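About Retura

Retura writes the part of the robot you can't photograph. We make perception and planning software for manipulation, which means we spend our days persuading a computer that a gap between two fingers is a decision.

The company was started by Bláthnaid Geraghty, who had been asked once too often why a gripper that worked on Monday's demo cube would not pick up a kitchen lid. Her answer ran to 316 slides. The slides became a planner, the planner became Parero, and Parero became our main product in September, when a customer insisted on paying for it.

Parero takes views from the wrist and turns them into grasp plans a controller can follow. It copes with clear plastic better than it used to. Polished metal is a longer conversation, and glare on a tabletop still gets its own label in our bug tracker, with 70 open tickets under it.

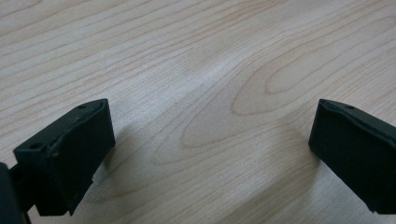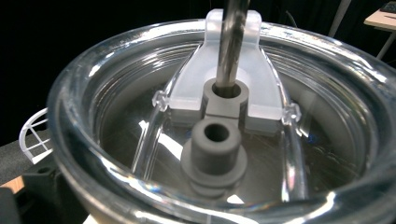
Wrist views, open fingers over a wood-grain tabletop first, then metal and clear plastic parts inside a see-through container.

Our second product, Flurkamdale, is a replay tool. It lets you step through a run and see what the planner believed at each moment, next to what was there. Customers tell us they like it. Our own engineers find it a little personal.

We test every release against 1,000 stored scenes before it goes near hardware. The set leans heavily toward things that are shiny, see-through or both, on the theory that matte cardboard boxes are well served already. If a release does worse than the last one, it stays home.

The hardware side of our work is done with Dovhaniuk, who build the mounts and have opinions about our cable routing. We have 2 offices, one of which has heating.

We are usually hiring people who can write C++ and stay calm near a spoon. Send us something you built, along with a paragraph on how it broke.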